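Washing mesh shirts without wrecking the mesh

seamgauge
I sort and wash club kit, mostly polyester mesh tops and cotton sweatshirts. Since April the mesh has been pilling near the hems. Water is hard here in Vatby. I run 40 C, 8 kg drum, spin at 1200, Wurier powder. Is the spin speed the cause or the detergent?
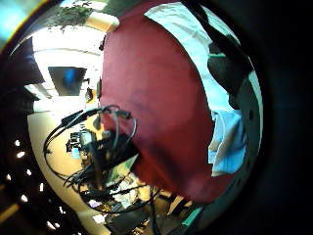
Dark red next to white, plus the black strap.

tubandpeg
Neither, probably. Pilling on polyester mesh comes from abrasion against heavier fabric. Sweatshirt fleece and zippers are the usual source. Wash the mesh alone, inside out, drum two-thirds full. Spin speed affects creasing more than pilling.

lint_filter_71
Disagree on spin. At 1200 the load is pressed against the drum holes for several minutes. I dropped to 800 and the hems stopped fuzzing. Same detergent, same mixed loads.

tubandpeg
You changed the spin and presumably the cycle length with it. On my Skindov the 800 option only comes with the delicate program, and delicate uses far less drum movement. That would explain your result.

lint_filter_71
Mine sets them separately. Program unchanged, 52 minutes both ways.

seamgauge
Useful. Second question, dye transfer. I have pale blue and white mesh and a lot of dark red. Cold wash together, or always separate?

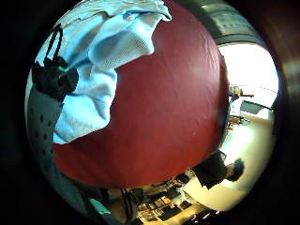

Pale mesh on the red.

coldrinse
Always separate for the first several washes. Deep reds on cotton release loose dye for a long time. Polyester picks up less than cotton at low temperature, but the stitching may be cotton, and pink stitching on a white shirt is permanent for practical purposes.

tubandpeg
Test it. Wet a white cloth, press it on an inside seam of the red item for a minute with a warm iron. If the cloth stays white, wash at 30 with the rest.

coldrinse
That test finds surface dye only. I had a Figueiredo sweatshirt pass it and still tint a load on the fourth wash. Separate loads cost one extra cycle.

lint_filter_71
Color catcher sheets work well enough at 30. Not at 60.
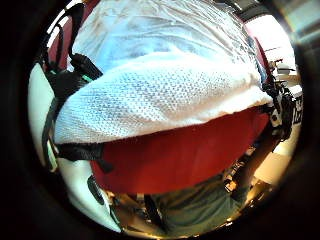
seamgauge

Update, 20 August 2023. Mesh now goes in alone at 30, inside out, spin 800, liquid in place of powder, no softener. Hems are no worse after a month. I changed too many things at once to say which one mattered. Reds are in their own load.

tubandpeg
Leaving out softener is correct. It coats the fiber and the mesh stops moving moisture. Line dry, out of direct sun for the reds.

coldrinse
Tumble on low is fine for polyester if you take it out promptly.

tubandpeg
Not with printed numbers on it.

Related threads
Hard water and powder residue on dark cotton
Skindov drum error 523, door locked
Wurier liquid dosing for half loads
Removing old name labels without holes
Drying rack for a narrow hallway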